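用手持夹爪教机器人叠布：一份给新手的操作笔记

适用于 Wi 手持夹爪，配套的整理软件是 Cukar。本页属于 Ritita 的家务示教教程，三月改过一次，删掉了前一版里关于“手感”的整整一节，因为写的人自己也说不清。

先说心态。叠布这件事你做了几十年，换上夹爪以后，你的水平会立刻退回幼儿园。手腕不听话，布也不听话，旁边的家人还会问你要不要帮忙。请谢绝。机器人以后没有家人帮忙。

一、准备桌面和布

桌布不用撤。我们早期要求一律用纯白桌面，结果模型学得很漂亮，一搬到普通人家里就傻了。花纹、反光、背后一排花花草草，都留着，将来它要面对的就是这些。

布选薄厚适中的，有条纹更好，回看时歪没歪一眼就知道。毛巾太厚，丝巾太滑，都留到第二周再受罪。

开录前把夹爪空开空合几次，听听有没有异响，再对着桌面慢慢转一圈，让软件认清周围。转太快画面会糊，Cukar 会给你一个红色感叹号，不附任何解释。
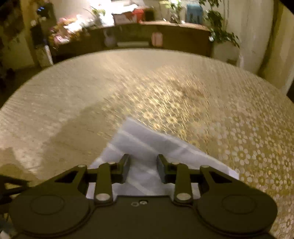 接近布的时候，走一条你愿意重复几百遍的路线。新手爱在半空犹豫，左晃一下，右晃一下，像在超市挑西瓜。这些犹豫会原封不动地进入数据，日后机器人也会在半空挑西瓜。想好再伸手；没想好就把手放在起始位置，想多久都行，那段可以剪。

二、夹哪里

夹边，别夹面。指尖压到布边外一点点，合拢，再往上提。如果一次夹起两层，不要抖，抖是人的办法。松开，退后，重新夹。重新夹的这一段请保留，Hikcombe 那批数据就是因为剪得太干净，机器人一失手便愣在原地，风度很好，就是不干活。

两只夹爪一起上时，先定主次：一只压住，一只动。两只都想当主角，布会拧成麻花。压的那只要等动的那只松开后再抬。

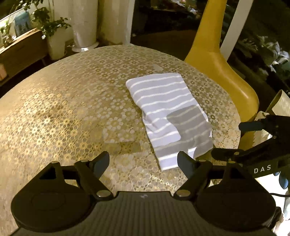 桌上叠成近似长方形的条纹布，下半截还皱着

叠成什么样算合格？边大致对齐，轮廓认得出是个方块，就可以收工。不必追求商场陈列的效果。有位用户交来的样本每一条边都笔直，细看时长，一块布叠了快十二分钟。机器人若照此学习，您家的洗衣日将横跨两天。

三、展开与复位

每录完一条，要把布弄回乱的状态。多数人以为这步可以用手随便一揉，确实可以，但请揉得不一样。人揉布其实很有规律，总是同一个方向，同一个力道，揉出来的“乱”比叠出来的还整齐。换着花样来：提一角放下，对折后推歪，或者用夹爪拎起来直接扔。

也可以把展开单独录成一个任务，动作顺序反过来，先捏住一处褶子，再慢慢往外带。
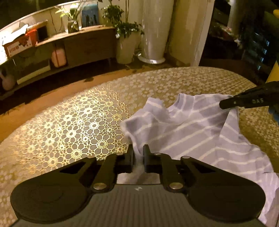 带的时候速度要匀。布在指间打滑是常事，感觉到滑就停，别猛夹，垫片磨花了要自己换。线缆记得甩到手臂外侧，它最喜欢在你快要成功的时候搭到布上。

四、录多少

一个人一次录2小时是上限，超过以后动作会变得敷衍，数据看得出来，手腕也看得出来。初版模型大约需要600条，我们目前用的那一版是3,767条，其中有多少条是对着布叹气，软件没有统计。

五、常见毛病

软件提示“轨迹丢失”：多半是镜头被布挡住了。把布放低，动作放慢，这条作废重录。

夹爪合不拢：检查指间有没有线头。有线头就用镊子取，别用嘴吹。

回放时左右手对不上：两只夹爪没有同时按下开始键。这条救不回来，删掉，去喝口水，再录。

上传前给每条填上布料和桌面类型，备注栏写实际情况就好。“心情不佳”不属于布料类型，已有三位用户填过，请勿再填。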